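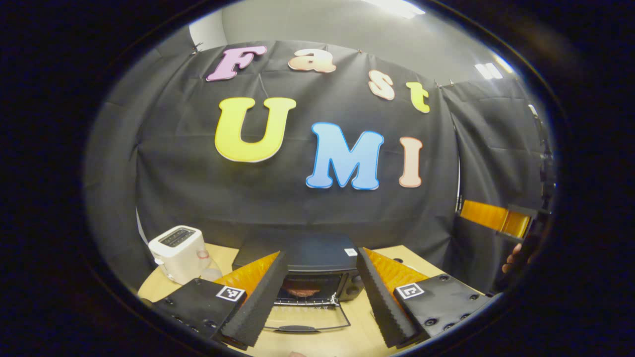
Which of the two fingers would you buy again?
The ridged ones from Clero. They cost more, but they hold a door handle without sliding.

The engineer who answered so quickly has spent the winter at Jonodstead comparing two sets of fingers for hand-held grippers. The other set, smooth and softer, comes from Vlček.

"I liked the smooth ones in the first week," she told me. "Then we came to cups, and I changed my opinion." Her team recorded 2,484 grasps with both sets. Of these, 237 were marked as slips, and most belonged to the smooth pair.

She is strict about the markers on the finger plates. "If the camera loses the marker, we lose the width of the opening — and then the grasp is useless for us." 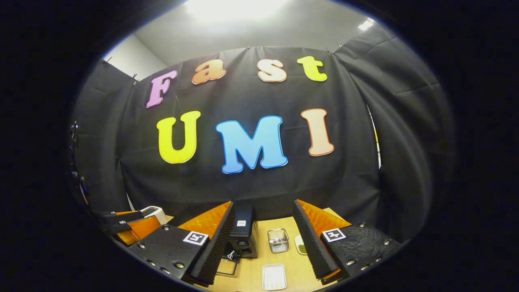

What comes next

In March the team will mount the same fingers on a Foris arm. The plan is 2,000 more grasps with 16 objects. I asked if she expects the same result.

"With the arm, I expect more slips at the beginning. A hand corrects itself, and the arm must learn this." She would also like a lighter plate — her wrist is tired after one hour.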